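Search this blog
Type and press enter

3 minute read

My small system for baskets and trays

When I moved to Polberg, I had one big drawer and everything lived in it. Pens, cables, soap, buttons, the spare key. Every time I needed something, I took out half of the drawer and put it back in a worse order.

I wanted to buy a real cabinet, but the one I liked in the Ralthorpe shop cost 3,000, and I could not carry it up the stairs anyway. So I spent 300 on baskets and one tray, and I told myself to try it until the end of July.

My rule is simple. The basket on the left is for things which must go somewhere else in the home. The basket on the right is for things which stay. The tray goes between them, and I use it when I am not sure. I allow myself 2 days to decide about anything on the tray. My sister says this is too strict, but for me it works well, as I am a person who can keep a broken pen for years.

I prefer mesh baskets because dust falls through and I can see what is at the bottom. The solid boxes I had before were nice to look at, but I forgot what was inside. For the tray, I recommend a dark one with a raised edge. Small white things, like buttons, are easy to find on it, and they do not roll away.

It is better to begin with everything empty and put in one thing at a time.
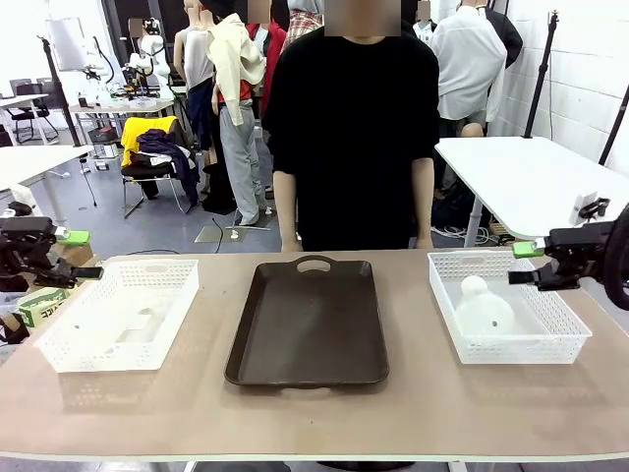 Two white mesh baskets with the brown tray between them, and one white thing already in the right basket.

I still have the big drawer, and I am a little afraid of it. Next I will sort the cables, which need another kind of basket, maybe with a cover. If you have a good idea for long cables, please write it in the comments.

Contact | © 2025 Yimyam | Back to top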